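Home | News | Community | Notices | Events | Contact

Category: Community News, Waste and Recycling

Leltero reuse centre to extend textile and household goods service

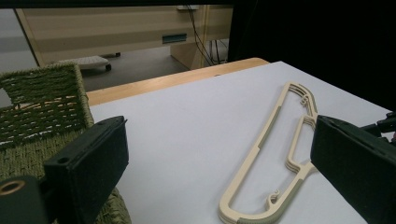 The Leltero Reuse Centre will extend its textile and household goods service from this month, following a review of the trial that began in November. Under the new arrangements, residents will be able to drop off clean clothing, linen and small household items on a wider range of days, and the centre's sorting area will be enlarged to handle the additional material. Plastic clothes hangers, such as the beige ones stacked on the white-covered table, will be accepted for the first time as a separate item and do not need to be attached to a garment.

The decision was announced on 3 February 2021 by the centre's manager, Magdy Ghoneim, who said the trial had shown a steady demand from households across the district.

"Residents have told us that they want to pass on goods that still have useful life in them, and that they would prefer to do so close to home," Mr Ghoneim said. "The extended service will allow us to meet that request without any change to kerbside collection."

The centre received 336 separate household drop-offs during the trial period. Clothing made up the largest share of the goods received, followed by bed linen, curtains and kitchen items. Most of the clothing was found to be suitable for resale or donation. Items that could not be used again were sent for processing as industrial rags.

Hangers were not on the original list of accepted goods. Staff reported that many residents brought them in regardless, often at the bottom of bags of clothing, and that they were difficult to sort once mixed with other material. They also cannot be placed in the yellow-lidded kerbside bin, where their shape can cause them to catch in sorting equipment. From this month, residents are asked to nest hangers of the same type together and to hand them to staff at the counter. Plastic, timber and metal hangers will all be taken, provided they are not broken.

Hangers in good condition will be offered at no charge to local opportunity shops and school uniform stalls. The Ukoren Road opportunity shop has already agreed to take a regular supply.

The enlarged sorting area will occupy the former storage bay on the northern side of the building. Work to fit new shelving and lighting is expected to take two weeks, during which the centre will remain open. Visitors should use the Flerach Street entrance until the work is complete. The accessible parking bays beside the main door will not be affected.

The extension will cost $50,000 in its first year. This amount has been drawn from the existing waste education budget and will not lead to an increase in rates or in the annual waste charge. Funding for later years will be considered as part of the usual budget process, with a report on costs and usage to be presented before any further commitment is made.

A limit of five bags or boxes per household per visit will apply. Mr Ghoneim said the limit was intended to keep waiting times short and to give staff time to check goods as they arrive.

"During the busiest days of the trial we had vehicles queued back to the roundabout," he said. "We ask that anyone clearing a whole house or a deceased estate telephone us first, so that we can arrange a suitable time."

Residents are reminded that all textiles must be washed and dry when they are dropped off. Damp goods can spoil an entire load, and staff are required to turn them away. Clothing should be placed in a tied bag. Shoes should be fastened together in pairs. Pillows, doonas, mattresses, electric blankets and child car seats are not accepted under any circumstances. Glassware and crockery should be wrapped in newspaper and labelled.

Goods must not be left outside the gate after hours. The centre has recorded several instances of dumping since the trial began, and material left in this way is commonly damaged by rain before it can be collected. Fines may apply. Signs at the gate have been replaced to make this clear.

Local business owner Abdel Rahman, whose alterations shop has operated near the centre for many years, welcomed the announcement. He has offered to run free mending sessions at the centre once the building work is finished, covering basic repairs such as replacing buttons, taking up hems and fitting zips.

"A lot of clothing is given away for the sake of one small repair," Mr Rahman said. "Some people would keep it if they knew how to fix it, and they are usually pleased to learn."

Places at the mending sessions will be limited to allow for physical distancing. Bookings will be required, and dates will be published on this page and displayed at the library. Participants should bring the item they wish to repair. Needles, thread and scissors will be provided.

Visitors to the centre must continue to follow current public health directions. Hand sanitiser is available at the entrance, and contact details will be recorded on arrival. Anyone who is unwell is asked to stay at home and bring their goods at a later date.

A printed guide to accepted items can be collected from the centre, the library and the customer service desk. Large-print copies are available on request. Residents who are unable to travel to the centre may ask to be placed on the list for home collection, which is open to people with limited mobility and to holders of a pension concession card.

Enquiries about the service should be directed to the reuse centre during opening hours.

Filed under: Recycling, Reuse Centre, Household Services

Share this story | 14 shares | 2 comments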